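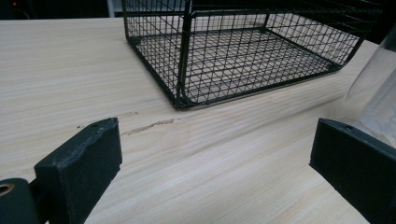 Lelley hand gripper at the basket table, fingers open.

Lelley Hand Gripper
Tuledura / Tools / Hand-held / Lelley

In stock. Ships from Grorkham.
Open day 12th April, details further down, please read before you drive out.

Two fingers, one handle, camera up top. You hold it, you squeeze, the fingers close. Everything the camera sees gets saved along with how far the fingers were open. Same fingers go on the Lelley arm mount, so what you record by hand lines up with what the arm does later. That's the short version. Long version is the manual, which Marwa is still updating, sorry.

What's in the case
Gripper body with handle
Finger pads, one pair fitted, one pair spare
Camera bracket (camera sold seperately, see the list on the support page)
Charging cable
Hex key for the finger bolts
Wrist strap
Printed quick start card

Specs
Weight 600 g without camera
Jaw opens to 11 cm
Battery: 3 hours recording, less if you leave the preview screen on
Charge by USB-C, any decent charger
Handle fits left or right hand
Storage: microSD, card not included
Warranty one year on the body, pads are a wear part

Finger pads
Black, matte, a little grippy to the touch. They wear. Edges go first. If you do a lot of wire or sharp metal they go faster. Swap them in pairs, never one at a time, an odd pair closes crooked and your recordings will show it. Two bolts each side. Don't crank them, snug is enough. Softer pads coming in October if the supplier keeps his word.

What it's good at
Boxes, cups, bottles, folded cloth, small tools, most kitchen stuff. Wire baskets by the rim. Drawer handles if they stick out far enough.

What it's not good at
Coins. Paper flat on a table. Anything wider than the jaw, obviously. Clear plastic it will grab fine but check your camera settings, shiny or see-through things under an overhead light can wash out and then you have an hour of recordings that are no use to anybody. Ask Karim how he knows.

OPEN DAY, 12th April

At the Grorkham workshop. Doors at 9, coffee before that if Gun-woo gets there with the key. Free, but tell us you're coming so we know how many chairs. Tools on the tables, arms on the benches, you can pick up and try most of it. We talk less than last time, promise. Last time was too much slides.

The tables

Basket table. Pale wood top, black wire basket, clear plastic container, a Lelley to work with. You get a few tries at moving things in and out of the basket. Sounds easy. Wire is a pain: a fingertip can catch in the mesh, or you come in too low and push the whole basket instead of lifting. Fadwa Benkirane runs this one and will show you the angle she uses. Then we play your recording back on the monitor and you see what you did wrong. People like this one best so there's a line, go early.

Arm bench. Lelley fingers on a real arm, running from recordings made by hand. Karim Fawzy has it. It won't be perfect and he won't pretend. If it misses, he leaves it running so you see what it does next. Stay behind the tape please. Kids too. Kids especially.

Sorting line. This is the Abou Zeid packing setup, the small version. One belt, one arm, mixed items coming down. Ismail Salem from Abou Zeid is bringing two of his people who run the big one every day, so ask them the real questions, cycle times, what breaks, what it cost them in tape and swearing. They said yes to all questions exept price.

Repair corner. Bring your old Lelley. Marwa Bennani will swap pads and bolts while you wait, pads at cost that day only. She can check the finger sensor too. If it needs more than that she'll write you a ticket and you leave it with us.

Demo times
Arm bench: on the hour, all day
Sorting line: on the half hour, not over lunch
Basket table: whenever there's a gap
Repair corner: till Marwa runs out of pads

Getting there
Workshop is behind the tile warehouse, not in front. Your phone will send you to the front. Keep going, take the gravel lane, green roll-up door. Parking on the gravel. Vans on the left side so the delivery truck can still turn. Bus stops at the main road, then a short walk. Step-free from the lot all the way to the tables. Restroom is down the hall past the compressor.

Bring
Closed shoes. Hair tied back for the belt. Your own objects if you want, we like that, small enough for the jaw and nothing that leaks. Last open day a lady brought her sewing box and we learned more from the bobbins than from a month of our own stuff.
Memory card if you want to take your recordings home, otherwise we wipe them at closing.

Food
Coffee, tea, flatbreads from the place on the corner. Tell us about allergies when you sign up and not at the door.

Can I buy on the day?
Yes. Card only. We'll have boxed units there plus spare pads and brackets. If boxes run out we take your order and ship it, no shipping charge for open day orders. Arm mounts are order only, Gun-woo needs to know which arm you have so bring the model number. A photo of the label is fine.

Can I borrow one first?
Schools and labs, yes, two weeks, deposit on the card. Fill in the loan form at the desk. Companies, talk to Gun-woo Ki, depends what's on the shelf.

Do I need to code?
Not to record. Squeeze, move, stop, file's on the card. To run an arm off it, yes, somebody on your side has to be OK with Python.

Does it work with gloves on?
Thin ones. Winter gloves you can't feel the trigger.

Can I film the demos?
Film our stuff all you want. Ask Ismail before you film the Abou Zeid line, and no faces without asking.

Is the wrist strap needed?
Wear it. The body survives a drop most times. The camera doesn't.

My fingers don't close all the way
Check for grit in the slide first. Blow it out, no oil. If that's not it, look at the pads, one could be on backwards. The small hole goes toward the tip. Still stuck, email us with a short video, not a long one.

Where did the old gray handle go?
Discontinued. We have a few left in a drawer at Grorkham, come dig on the open day.

Known issues, current batch
Preview freezes if the card is nearly full. Fix is in the next firmware.
Charge light stays orange on some units even when full. Cosmetic.
Quick start card says hold the button for two seconds. It's four. Reprint is coming.
Strap loop is tight on the left side, work it with the hex key and it loosens up.

Cleaning
Damp cloth on the pads, dish soap if they're greasy, let them dry before you put it back in the case. No solvent, it makes the rubber go sticky and we can't undo that. Lens with a lens cloth and not your shirt.

Spares
Finger pads, pair
Finger bolts, bag
Camera bracket
Wrist strap
Slide kit (pins, spring, washer)
Case foam, for when the dog gets it
Arm mount, to order

Returns
Thirty days, in the case, with the cable. Used pads are fine, we expect that. No returns on slide kits once the bag is open.

Sign up for the open day
Email the workshop desk with your name, how many of you, allergies, and if you're bringing a unit for repair. Put OPEN DAY in the subject or it lands in the orders pile. Gun-woo answers in the evenings mostly. If you signed up and can't make it just say so, there's a waiting list for the afternoon.

Page updated by Marwa. Prices on the order form are the right ones, the ones in the old PDF are not, I'm taking it down when I find the login.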